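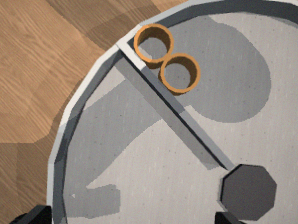
A reader in Brirov wrote in to say that the Libra page told her to wait for her partner to decide and the Scorpio page told her never to wait for anyone, and she was born on the line between the two and would like one answer. The message was read out at the start and taken together with item 2.

Zukano > Astrology > Editorial meetings > Minutes
30 October 2025, by the Zukano horoscope desk

1. Minutes of the last meeting
Agreed with one correction. The Taurus and Cancer compatibility page was listed as finished. It was still missing the section on money.

2. Cusp birthdays
The desk gets more mail on this than on anything else, some 40 messages since April. Most come from people who have read two sign pages and found both half right.

Two views were put. One was that a person has one sun sign, fixed by date, time and place of birth, and the site should say so plainly. The other was that readers think of themselves as cusp people whatever we say, and will go to another site if ours has nothing for them.

Agreed: one general page on cusp birthdays, explaining that the sun changes sign at a different hour each year and how to look up a birth time. No separate "cusp personality" pages for now. The reader in Brirov will get a reply with the dates for her birth year.

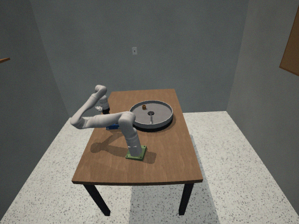
3. Compatibility pages
There are 11 pairings still to be rewritten. The Gemini pages are the oldest and repeat each other, in places word for word. Writers are asked to stop using "always" and "never" about a sign. "Tends to" is fine, but once per paragraph is enough.

A proposal to give each pairing a score out of ten was discussed at length and not carried. Readers like scores, but the desk could not agree how to work one out from two sun signs alone. It may come back if moon signs are added.

4. Jundau newsletter
The weekly forecast in Jundau has been running over length. The limit is two short paragraphs per sign. Fire signs have been getting three.

It was also noted that the Mercury retrograde notice went out with the wrong end date. A correction was sent to subscribers. Dates will be checked against the tables by a second person before mailing.

5. Yurt
Yurt, the members' forum, has 18 open threads on rising signs and no pinned guide. A guide will be drafted from the existing glossary entry - the long version, without the house tables. Threads asking for a full chart reading will be moved to their own section.

6. Other business
The style sheet will use "Capricorns" and "Scorpios" for people, and "Aquarians" in place of "Aquariuses". Pisces stays the same in the plural.

Next meeting: date to be set once the cusp page is in draft.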